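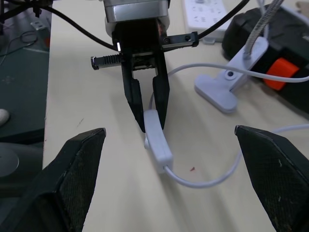

How to work out the running order for a long concept album

I love this job. Of everything that goes into making a record, sorting out what comes after what is the part I'd happily do for free on a Sunday (and often have). When our band Tarkside finished recording Brerkell we had 57 minutes of music, a story about a drowned village, and seven tracks that all sounded like openers. It took us most of January to get them in line. What follows is the method we ended up with, tidied a bit, and I've used it on two other people's albums since.

It's written with story-based prog in mind, but most of it works for folk, metal or anything else where the songs belong together.

What you'll need

Rough mixes of every track. They don't have to be good.
A pack of index cards and a fat pen.
Any player that lets you drag tracks about in a list.
A lyric sheet for each song, printed if possible.
At least one person who hasn't heard any of it.

Step 1. Make a card for every track

Put the title at the top, then the length, the key it starts in, the key it ends in, and the tempo at each end. Long pieces change a lot along the way, so the two ends really matter here! Our longest song starts in a slow D minor and finishes at a gallop in F, and for weeks we talked about it as "the slow one".

On the back of the card write one sentence saying what happens in the story. If you can't get it into one sentence, leave it blank for now and come back.

Include the little things too. A short piano link or a bit of spoken word gets its own card, even if you mean to join it to a song later.

Step 2. Lay out the story order

Turn the cards over so you can only see the sentences, and put them in the order things happen. Leave them like that overnight.

Next day, read them aloud from start to finish. You'll hear gaps. Ours jumped from the building of the dam straight to the bells under the water, with no flood anywhere. Yen-ting Mok, who plays keyboards with us, said we should leave the hole alone and let an instrumental do it, and she was completely right. The flood is now three minutes of organ and bowed bass and it's my favourite thing on the record.

Step 3. Lay out the music order

Flip the cards back and forget the plot entirely. Arrange the songs the way you'd play them to a friend in the car. Think about:

Where the first loud moment comes.
Where the singer gets a rest, and where the listener gets a rest from the singer.
Two songs in a row at nearly the same speed. A big change of tempo sounds deliberate, and so does no change at all, but a difference of 3 or 4 beats a minute just sounds as if the drummer has got tired.
Endings. Two fade-outs next to each other are hard to love.

Write this second order down next to the first one. They'll disagree, sometimes wildly, and that's where the fun starts.

Step 4. Find the fixed points

Compare the two lists and look for any track that sits in nearly the same place on both. Those are your fixed points. Pin them. We had only two, the opener and the last song, but even two will calm everyone down.

Then pick the one story event that has to be understood for the rest to make sense, and fix that as well. Everything else can move. Plenty of wonderful concept albums tell their story out of order – a flashback is perfectly allowed, and so is starting at the end.

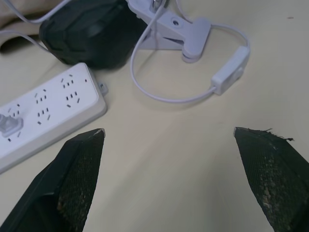
White power strip on the table

Step 5. Test the joins

Don't listen to the whole album yet. Build your draft order in the player, then play only the last 30 seconds of each track and the first 30 seconds of the next. You can get through a whole album of joins while the kettle boils and somebody finds the biscuits.

For each join, decide which of these it wants:

A straight cut, with no silence at all.
A short breath, a second or two.
A long gap, four seconds or more, for when something awful or lovely has just happened.
A crossfade.
A link piece.

Go easy on crossfades. Howard Hartley, our bass player, wanted one on every join, and when we tried it the album turned into soup. We kept one.

Step 6. Split it into sides

Even if you've no plans for vinyl, do this as an exercise. Vinyl does best with sides of a bit over 20 minutes, and 57 minutes won't go comfortably on a single LP, so we had to think about a double with shorter sides. That forced us to choose four good openers and four good closers, and it shook one song loose that had been stuck in the wrong place for a fortnight.

If you are pressing it, talk to whoever is cutting the record before you settle anything. Loud, bright tracks tend to suffer near the middle of the disc, so a quiet closer for each side is kind to everybody.

Step 7. Play it to your fresh pair of ears

Sit them down, give them the lyrics, and play the lot without talking. This is torture. Do it anyway! Ours was Rozália Erdős, who teaches my daughter the cello, and I asked her to make a pencil mark on the lyric sheet whenever her mind wandered. All her marks but one fell in the same song. We cut a verse from it and moved it one place later.

Ask them to tell you the story afterwards in their own words. Write down what they say, including the bits they got wrong. Rozália thought the bell-ringer was a ghost from the first song onwards, and we liked that so much we changed a line to help it along.

Step 8. Leave it alone, then listen once more

Give it a week with no playing, no swapping, no late-night messages to the drummer. Then put it on in a different room from the one you mixed in and listen right through with the cards in front of you. If you want to move more than one card, go back to Step 5. If you only want to move one, try it and send it off to be mastered, with the gap lengths written out in seconds next to each title.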